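Home Forums Hardware Older PCs Log in

Emcombe Tinkerers – Worth reviving an old Dell tower?
26 replies 8 likes

pogle_shed
Picked up an old black Dell tower from the tip shop in Emcombe and I'd like it as a box for backups and a bit of music. It's got 2 memory slots and I've no idea what the most it'll take is. Do I spend money on it or strip it for bits?

marrowfat
Strip it. A second-hand mini PC from Rustlow costs next to nothing and won't heat your hallway. Keep the screws, they always come in handy!

Tilly_on_toast
Oh I don't agree at all. I've had one like that going since my kids were at school and it just sits there doing its job. Put an SSD in, give it a good blow out (outside, please) and see how you get on – you can always strip it later.

marrowfat
And the electric bill? Mine pulled nearly as much as the fridge. Never again.

pogle_shed
Only be on in the evenings, so I'm not too fussed about that. Got the side off after tea and the cooler's away from the processor. I like the blue latches, makes it easy to see what comes out.
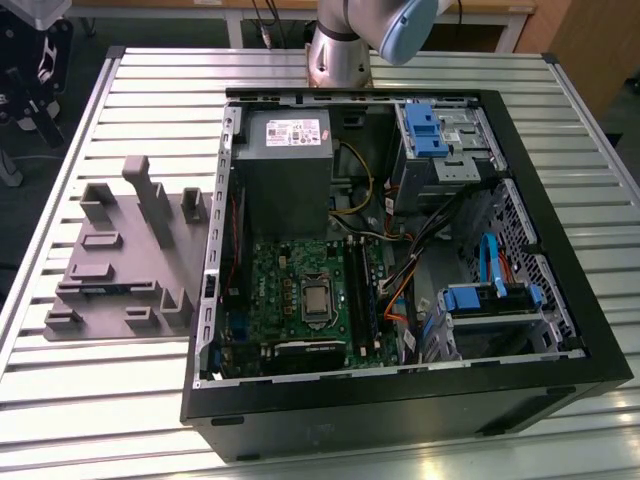
hobnob88
Have you got fresh paste for that chip? Hemmin do a little tube, and I'd wipe the old stuff off both faces before the cooler goes back.

Tilly_on_toast
Seconded, and a new coin cell while you're in there.

marrowfat
Fine, but don't come crying when the power supply goes pop.

pogle_shed
Paste and battery ordered. Will report back in November if it's still going.

Recent topics
Flero fan rattling at start-up
100 old floppies, anyone want them?
Quiet case for under the telly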